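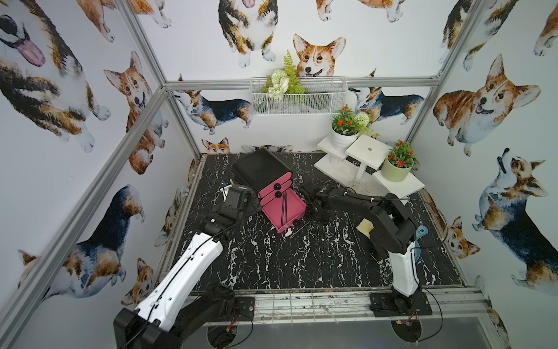

About Terneo

Terneo is a small test shop for people who are about to spend money on robot arms, grippers, cameras and controllers and would like to know what they're getting into first. We opened with two arms and a borrowed bench, and we've grown to a team of seven, which still feels like a lot of people when we all want coffee at the same time.

Our founder, Oda Tangen, spent years buying automation gear from catalogs and then finding out, usually in July with half the crew on vacation, that the fingers were too wide or the wrist cable snagged on everything. She wanted a place where you could bring your own parts (the awkward, light, slippery ones especially!) and watch a few different setups have a go at them. Vidar Sæther joined to look after the controllers, and Kamarul Kusuma runs the gripper bench and will happily talk to you about fingertip rubber for as long as you let him.

Most of our comparison work is done on two-arm cells, because that's where customers get stuck. One arm on its own can look wonderful. Put a second one across the table from it and you start to care about reach, elbow room, where the cables go and whether either gripper can get at a thing without bumping the other. We like small, fiddly objects for this: thin rods, boxes, soft padded pieces, cases stacked one on top of another.

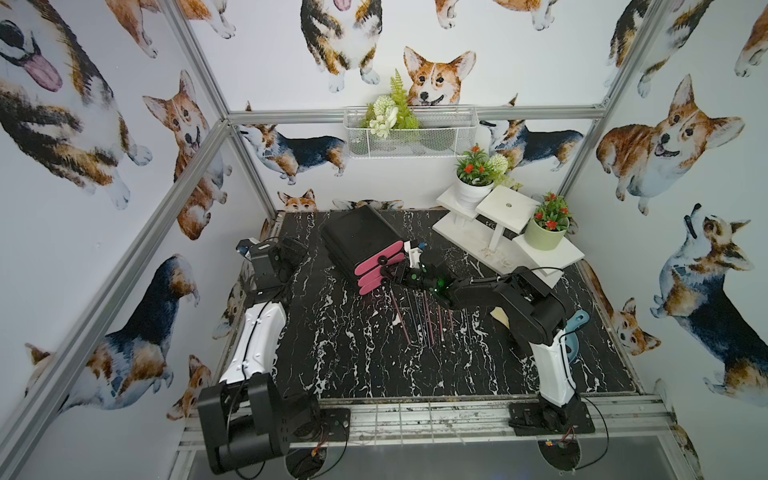
Joar Bakke wrote to us after his first visit that he had come in sure he needed a stronger gripper and gone home with a list of questions about finger shape and approach angle, and that he wished he'd asked them before signing for the old one. We hear that kind of thing often, and we never mind hearing it again.

A standard comparison is 1,000 tries per gripper, on your parts, with the same controller settings all the way through. You get the full log, the misses included, and a phone call with whoever ran the test. We don't sell hardware and we don't take commissions, so if the cheaper one does the job we'll tell you so.

If you'd like to visit, write to Stavros Perić at the front desk and tell him a little about what you're trying to pick up. Bring samples if you can, and a few spares, and plan on staying for lunch.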